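Ellbridge Rodeo Museum open day, Sun 7 February

I went to Ellbridge expecting to be told that every man who ever sat on a horse there was a legend, and I was. The museum fills two rooms behind the old feed store, and Leif Vestergaard, who gave the talk, took the first of them at a trot.

His subject was Attila Bakos, a schoolteacher who is said to have stayed on a mare called Hegyi at the August fair for 20 seconds. The label by the saddle says this was seen by a crowd of 500. The leaflet says 527. I asked where the extra people had come from and Vestergaard said the leaflet was newer. I would like to see a gate book before I believe either.

The saddle itself is handsome and badly lit. Whether Bakos ever sat in it is another matter - the card says "of the type used", in small letters, and the talk left those words out.

Aranka Bakos, his granddaughter, was far better value. She has his letters, and in them he mentions the ride once, in a line about a torn coat. Most of the rest is about school fees and a boundary quarrel. She read us a page on the quarrel and I could have listened to more.

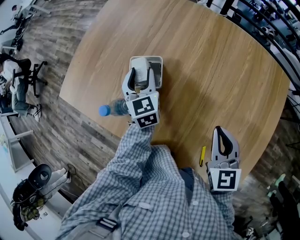

The second room has ropes, bits and a wall of fair posters. Fanni Jakab has been putting dates to the posters from the printers' names, and she marks her guesses as guesses, in pencil. I wish the first room had been left to her as well.

Entry was 2 pounds. The tea was extra and came after a long queue. I'd go back for the letters if they ever put them on show, but the saddle can wait.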